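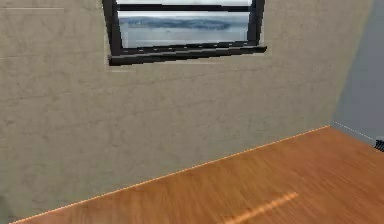 Imani Tillman – Billmont Shared Workshop, evening build course – Handout 4

Search notes Go

Simulate the room before you build the arm

By March most of you will own a box of motors and an opinion about them. Leave the box shut. Handout 3 covered joint limits; we now put the arm in a kitchen, because a kitchen is where people say they want one.

Your room file is called Gretmont. It has walls, a window onto some water (a better view than the workshop has), a wood floor and a few furnishings. Load it and check three things before you touch a controller:

1. Units. The file is in millimeters. If your arm arrives the size of a grain elevator, you skipped this line.
2. Floor height. The base sits at zero. A base at minus 4 will shiver, then leave through the ceiling.
3. Collision shapes. Turn them on for the walls too. Last term an arm spent 600 steps politely reaching through plaster and got a perfect score.

Now place the base. Reach on our build is short, so a base parked in the middle of the floor can wave at the counter and little else. Move it in small steps, run the reach script each time, and write the numbers down somewhere other than your hand.
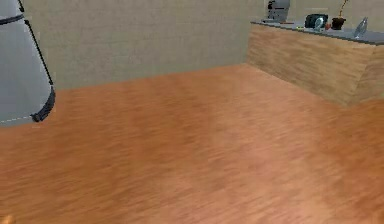 Can I skip the simulator if my arm is small?
You can, but small arms still break gears, and a spare gear set costs more than an evening at the keyboard.

Next, the camera. Yao, the planner we use, trusts whatever pose you give it. Tell it the lens is level when it's tilted and it will plan beautifully for some other kitchen. Run the calibration from 32 viewpoints, including dull ones with nothing in them but floor and wall. Clear things are worse than dull ones: glass and plastic give poor depth on a real sensor, so don't let the simulator flatter you.
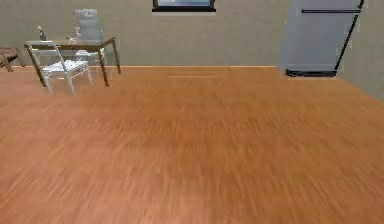 Fig. 3. Gretmont room, table and refrigerator side.

Homework: run Javard with seed 1343 and bring the log, including the embarrassing parts. Crashes count as results – mine filled nearly a whole notebook.

Filed under: Home Robotics, Simulation, Course Handouts
Last updated: March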